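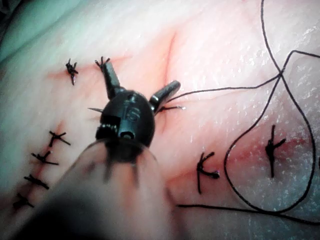

Skinau hospital opens second day surgery ward

7 October 2019

The regional hospital in Skinau opened its second day surgery ward this morning. The ward has 30 beds and is on the ground floor of the east building, where the old laundry and the archive were before. The first patients were received at seven o'clock.

Patients who come to this ward have a small operation and go home on the same day. Until now the hospital had only one such ward, and people from the town and the villages of the valley often waited many months for their turn. At the end of September there were 1,423 names on the waiting list. The hospital wants to bring this number down to 600 before the end of February.

"People were calling us every week to ask if there is any news, and we had to say no," said Viorica Matei, the head nurse of the new ward. "It is not pleasant to say it to a person who has pain. I am glad that from today we can give them a date."

The work on the building took longer than it was planned. The first builder left the project last year, and the local firm Usex took over in the spring. The old water pipes under the laundry had to be changed completely, and the hospital kitchen was moved for the whole summer to the school across the street. The kitchen is now back in its own rooms.

For the new ward the hospital has hired nurses from Skinau and from two neighboring towns. Some of them worked here before and have returned after several years in other places. One post for a night nurse in the main building is still open - the hospital asks interested people to write to the personnel office.

Patients should bring their identity card, a list of the medicines they take and comfortable clothes. They must also have an adult who takes them home, as driving on the day of the operation is not allowed. Those who live alone can ask the ward for help with transport, but they should do it at least three days before.

Bus 119 now stops in front of the east entrance, every half hour on working days. The parking lot on Zúñiga Street stays closed until the new surface is finished. Visitors who come by car can use the parking lot behind the Flukura sports hall, which is free for the first two hours.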